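**Small black things keep vanishing inside a bigger box – what do you all do?**

*posted by Hoselard*

I've finally cleared the big white table in the back room, and I'm trying to give every little bit and bob a proper place. The trouble is the small dark items. They go into a deep box on Saturday and by the middle of the week I'm tipping the whole lot out again. I've tried wrapping a box in shiny black tape to smarten it up (quite pleased with it, crinkles and all!), but a smart box doesn't help me find anything. 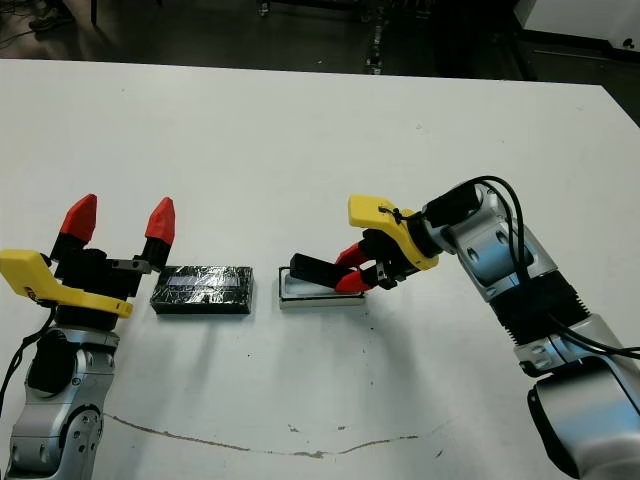 I've got 14 of these oddments left to house and one shelf to do it on, so I'd rather not buy a great tower of drawers. Is a shallow tray better than a box with a lid? And does the colour matter, or am I fussing?

**Saithong**

Shallow tray, every time. Mine are all old chocolate box lids and they've lasted 7 years.

**Culero**

You're not fussing at all, and I say that as someone who once spent almost a whole evening looking for a black torch in a black bag! 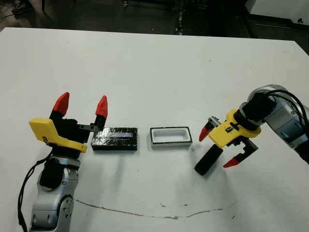
Colour matters more than depth, I'd say, though both help. I used to line my containers with dark felt because it looked smart, and then couldn't see a thing in them by lamplight. Go for pale insides if you can. The open white one with the black rim is just the sort I'd pick for your shelf, and I'd keep the black wrapped box for things you hardly ever need – spare fuses, foreign coins, that sort of thing. Lay the long pieces all the same way, one layer only, and stop when the bottom is covered. If it won't fit in three trays, it probably wants to live in another room.

**Hakitz**

Agree about pale trays. A bit of non-slip mat cut to size is worth having too, or everything slides to the front when you pull the tray out.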